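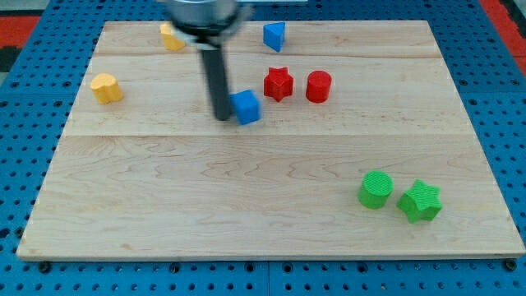
A reader who left no name wrote under last week's notes that her shelves get wider every summer and narrower every winter, and she asked if she had bought bad wood. No, the wood is normal. Her question is a good start for this session, and I will answer it with some numbers.

Session 4. Wood and water: why boards move
Category: Course Notes / Materials for Beginners
6 min read | 30 shares | 4 comments

Wood takes water from the air and gives it back. When the air is humid, the cell walls swell. When the house is heated, they shrink. This continues for the whole life of the furniture, also under varnish, which makes the exchange slower but does not stop it.

Please remember that movement is different in each direction. Along the grain it is so small that we ignore it in this course. Across the grain it is large. It is largest when the growth rings lie flat in the board (flat-sawn) and smaller when they stand upright (quarter-sawn).

The calculation

Change in width = width × change in moisture content × coefficient of the species.

Moisture content is written in percent, and the coefficient tells you the movement for each percent. For flat-sawn hard maple we use 0.0035. Take a panel 280 mm wide which goes from 10 percent to 6 percent:

280 × 4 × 0.0035 = 3.92 mm

Almost 4 mm is enough to open a joint or to split a panel that is screwed tight at both sides. Now take a panel 3000 mm long. In the long direction you do nothing, the length stays almost the same. Many students calculate this one by mistake, so read the question twice.

Glued panels

A wide top is often made from narrow strips glued edge to edge. The glue does not remove the movement, and the total width changes almost as it would in one wide board. What becomes better is the flatness — a single flat-sawn board likes to cup, and in narrow strips the cup of each one is small. Some workshops turn every second strip so the rings face opposite ways. Others choose only by the look of the face. Both methods are accepted, if the wood was dried well before gluing.

How to fix a top to a base

Use slotted holes, or wooden buttons in a groove. Fix the top firmly in the middle and let both edges move. Never glue a solid top to a frame whose rails run across its grain.

Homework

Repeat the calculation for the bench top from the Moussa drawing. The Brasero table is optional — it has breadboard ends, and we did not discuss them yet. Bring your result in millimeters, with the moisture values you assumed.

30 shares | 4 comments
Filed under: Course Notes, Wood, Beginners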